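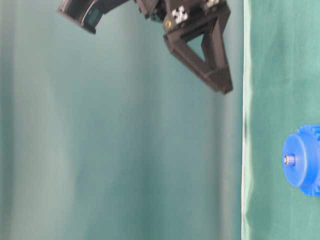 2 min read · 9 posts

1/ I have moved apartments three times in three years, which makes me either an expert or a warning. A few notes on getting rid of your stuff, from a man who currently owns two waffle irons and no waffles.

2/ You will think you own a normal amount of things. Then you will open the hall closet. I found a fondue set, a box marked MISC, and inside that box a smaller box, also marked MISC.

3/ The cables. I had 584 opinions about which cables to keep and kept all of them. One is for a phone I dropped in a lake. 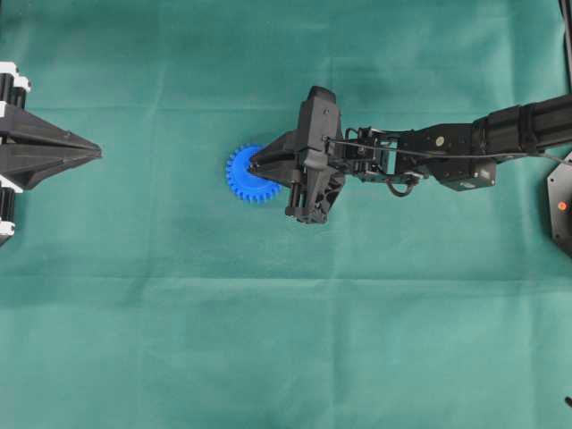
Selling it online

4/ I listed the couch on a Thursday for $90. Within the hour a guy offered me $20 and a kayak paddle. One paddle. I asked about the other one and he got cagey.

5/ My friend Ching-wen Sin sells everything she lists, same day, full price. Her secret is that she writes "smoke-free home, must go" and then doesn't answer any questions. I write four paragraphs about the couch's history and get asked if it's a sleeper. It says in paragraph one that it's not a sleeper.

6/ The lamp went to a very nice man named Tarık Tokgöz, who drove in from Tulley, looked it over for a long time, and asked if it had ever "hummed." I said no. He seemed let down. He took it anyway.
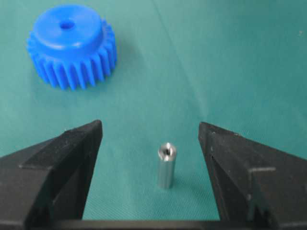
Small parts, blue and silver.

7/ The movers quoted me $1,236. I said I'd do it myself with a rental van and some pizza. By the end I had spent most of that on the van, the pizza, a parking ticket and a new mirror for a Honda that wasn't mine. The pizza was good, though.

8/ Books are the worst of it. Everyone says "just donate the ones you won't read again," as if I'd read them the first time. I carried a 900-page history of salt up to the third floor.

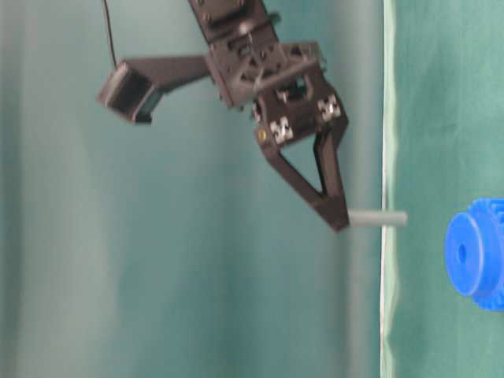 It's now under one leg of the kitchen table, where it has done more for me than it ever did on the shelf. The table still rocks a little. I may need the sequel.

9/ Anyway, I'm in. The closet here is smaller and already full. If anybody near Liao Street wants a waffle iron, I'm home after six. Bring a paddle.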